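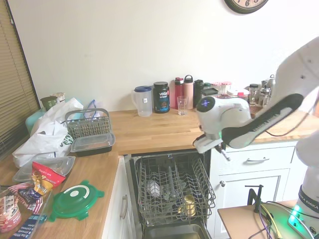

The Offset

Malathi Alva took over the kitchen cell at Imdale on Nov 17, 2025, along with a binder, a hex key set and a log kept by Chandrasekhar Pillai in pencil. The log's last entry read: Run 3807. Drops fork. Base? The question mark had been gone over twice.

She started with the base. The arm stood on a wooden table next to the counter, and the table was where Pillai had spent most of October. She checked the mounting bolts with the torque wrench and found them in spec. She put a dial indicator against the lowest link, locked the brakes and pushed on the tabletop with one hand. The needle moved and came back. She pushed harder and it came back short.

"That's the clamp," said Subbarao Chettiar from the doorway. He had installed the cell and disliked being asked about it.

"The clamp is tight."

"Then it's what the clamp is tight on."

She released the clamp and looked at the underside of the table edge. The pad had pressed a dent into the wood and was seated at an angle in it. She cut a steel shim, set it under the pad, tightened the screw and repeated the push. The needle came back to zero. She did it again from the other side with the same result and wrote both readings in the log, in ink.

The second job was the reference touch. Pillai's procedure used a round wooden dish on the counter. The gripper went down into it at low speed, the controller recorded the height at contact, and the difference from the stored height was applied to everything else the arm did. The dish had a sticker on its rim. The sticker faced front. The binder said so on three separate pages and gave no explanation.

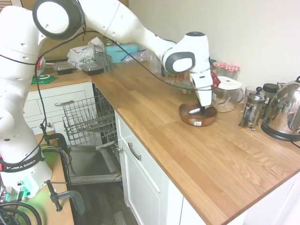 She ran the touch ten times. Nine heights agreed. The tenth was high, and she found that a cable loop had been pulling on the wrist at the end of the travel. She gave the loop more slack, tied it again farther up the arm, and ran ten more.

"Why does the sticker face front?" she asked.

Chettiar thought about it. "The dish isn't flat. Pillai turned it one day and lost the whole afternoon. After that it faced front."

"He could have bought a flat dish."

"He liked that one."

She stored the new height and moved to the third job, the wrist camera. The bracket had two screws. One was tight. The other turned under her finger, and she took it out, cleaned the thread, put on a drop of threadlocker and set it back to the figure in the binder. Then she brought up the picture feed and jogged the arm over the bowl and the fork.
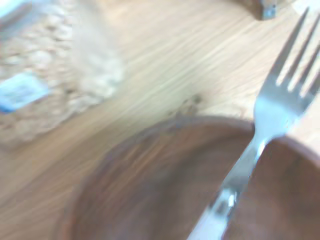

Exposure was still at the setting for the old ceiling lamps. She shortened it by half and jogged the arm again at the same speed. The tines had edges this time. She saved the setting under her own name, then renamed it with the date format Pillai used, so that the list would sort.

Chettiar had come in and was reading the log over her shoulder.

"You didn't answer him," he said, and put his thumb next to the question mark.

She turned back to run 3807 and wrote under it: Base okay. Table edge dented at clamp, shim fitted. Check shim every 2000 cycles. Then she cleared the work area, closed the binder and started run 3808 at quarter speed, with her hand on the stop button. The fingers came down toward the handle of the fork, and Chettiar moved the stool out of her way.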